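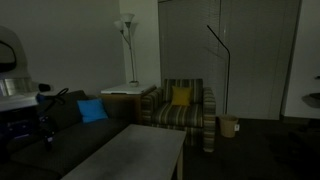 Wohnraum im Haus Sarkormont: Sofa mit blauem Kissen, Couchtisch und zweiarmige Leuchte auf dem Beistelltisch.

Wohnen auf Zeit: Eifion Eynon über die Einrichtung der Gemeinschaftsräume

Das Haus Sarkormont stellt Beschäftigten und Gästen der Trägergesellschaft Rosser möblierte Wohnungen für befristete Aufenthalte zur Verfügung. Seit April liegt die Verantwortung für die Ausstattung bei Eifion Eynon, der zuvor die Möbelbeschaffung der Gesellschaft geleitet hat. Im Gespräch mit der Redaktion der Hausmitteilungen erläutert er, nach welchen Grundsätzen die Wohnräume eingerichtet werden und welche Änderungen in den kommenden Monaten vorgesehen sind.

Die Ausgangslage beschreibt Eynon als uneinheitlich. In den 19 Wohnungen des Hauses hätten sich über die Jahre Möbel aus sehr verschiedenen Beständen angesammelt. »Wir hatten Schrankwände, die für größere Räume gebaut waren, und daneben Sessel, auf denen man keine halbe Stunde sitzen wollte«, sagt er. Das neue Einrichtungskonzept trägt intern den Namen Drason und legt für jedes Wohnzimmer eine Grundausstattung fest: Sofa, Sessel, Couchtisch, Beistelltisch und eine Stehleuchte oder Tischleuchte.

Bei den Sofas hat man sich für einen dunklen, anthrazitfarbenen Bezug entschieden. Der Stoff weist eine feine, zurückhaltende Musterung auf. Auf einfarbig glatte Bezüge wurde bewusst verzichtet. »Ein Sofa in einer Wohnung, die mehrmals im Jahr den Bewohner wechselt, wird anders beansprucht als zu Hause«, so Eynon. »Auf einem glatten hellen Stoff sehen Sie nach dem ersten Winter jede Armlehne.« Farbe komme über die Kissen in den Raum. Das kräftige Blau sei in der Abstimmung mit den Bewohnern zunächst umstritten gewesen. Inzwischen werde es häufiger nachbestellt als jede andere Farbe.

Für Couchtische gilt die Vorgabe einer hellen Platte auf Holzbeinen. Die hellgraue, leicht melierte Oberfläche hält Eynon für einen vertretbaren Kompromiss. Vollständig unempfindlich sei sie nicht, Wischspuren könne man bei seitlichem Licht durchaus erkennen. »Eine Tischplatte, auf der man gar nichts sieht, habe ich in meiner Laufbahn noch nicht gefunden. Ich bin auch nicht sicher, ob ich sie haben wollte.« Die Hausordnung sieht vor, dass die Tische bei der Übergabe abgeräumt und feucht abgewischt sind. Dekoration wird vom Haus nicht gestellt.

Ausführlich äußert sich Eynon zur Beleuchtung, die nach seiner Einschätzung in möblierten Wohnungen regelmäßig vernachlässigt wird. Die Leuchten mit schlankem, silberfarbenem Rohr und weißen, kegelförmigen Schirmen richten das Licht nach oben gegen die Wand. Dadurch werde der Raum gleichmäßig aufgehellt, ohne dass jemand auf dem Sofa geblendet werde. »Die Schirme sitzen auf unterschiedlicher Höhe, das nimmt der Ecke die Strenge«, erklärt er. Zum Lesen reiche das indirekte Licht nicht jedem. Auf Antrag könne daher eine zusätzliche Leseleuchte ausgegeben werden.

Der Platz zwischen Sofa und Sessel ist in den meisten Grundrissen knapp bemessen. Dort steht jeweils ein kleiner Beistelltisch mit weißer Platte und hölzernem Unterbau, der die Leuchte trägt. Eine Aufstellung an anderer Stelle sei erlaubt, solange Türen und Heizkörper frei blieben. Man bitte allerdings darum, die Möbel beim Auszug wieder an ihren Platz zu rücken.

Das Budget für Ersatzbeschaffungen beträgt nach Angaben von Eynon 1000 Euro je Wohnung und Jahr. Bezüge und Kissen werden über den Lieferanten Sastum bezogen, bei dem eine Nachkaufzusage besteht. Schäden sind innerhalb von 90 Tagen zu melden, damit die Reparatur noch dem jeweiligen Aufenthalt zugeordnet werden kann. Über diese Frist habe es Rückfragen gegeben. »Wer einen Fleck meldet, bekommt keine Rechnung über ein neues Sofa«, stellt Eynon klar. »Uns geht es um die Zuordnung, und meistens genügt eine Reinigung.«

Als nächster Schritt steht die Überprüfung der Vorhänge an, die in mehreren Wohnungen nicht mehr vollständig schließen. Bewohner, die sich an der Auswahl der Stoffe beteiligen möchten, können die Muster ab dem 20. Oktober in der Verwaltung einsehen. Anfragen zur Ausstattung nimmt das Büro unter der Durchwahl 2155 entgegen.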